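Setting Up the Simulated Cell: Scene Load, Camera Check and Settle Time

Part two of the Skumus cell notes, maintained by Khanyisile Ntuli. Part one covers installing the Vetar runtime and the arm model. Start here once the runtime opens without errors.

1. Load the room before the arm

Open the Motaung room file with the arm disabled. Set the physics rate to 100 steps per second and the render rate to 24. Leave gravity on. Run for 60 steps, then pause.

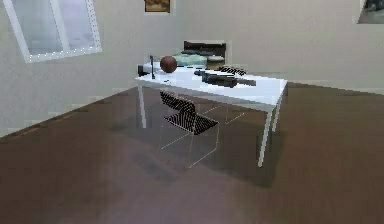 Object settling is the first thing to check, as bodies that spawn slightly inside a surface get pushed out when physics starts. Orbit the view and compare each body with its entry in the scene list. Round bodies need the most care: the brown ball on the white table has to stay put on a flat top, so give it a rolling friction value above zero. The long dark object lying on its side gets the same setting. Thin upright bodies, such as the tall black one beside the ball, need their center of mass set by hand if the importer left it at the mesh origin.

If a body drifts, raise its spawn height by one millimeter and reload. Do not raise the friction of the tabletop to hide the fault. Every later grasp test inherits that value.

2. Check the collision shapes

Turn on the collision overlay. The importer wraps each mesh in a single convex hull. This is fine for boxes and books and wrong for chairs, where the hull fills the space under the seat and blocks the path planner. Split chair meshes into parts with the Clindov tool and save them under a new name.
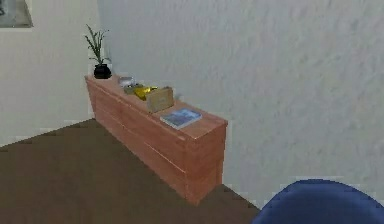 Reload the room and run the overlay again. The log should list no overlapping pairs at step zero. A warning with code 382 means a static body was saved as dynamic; open its properties, tick Fixed, and save.

3. Enable the arm

Place the base at the coordinates in the cell file and enable the joints one at a time, base joint first. Watch the torque readout while paused and again after over 100 steps. A steady value is correct. A value that swings between signs means the joint damping is too low.

Corrections to the damping table go to Johannes Sithole.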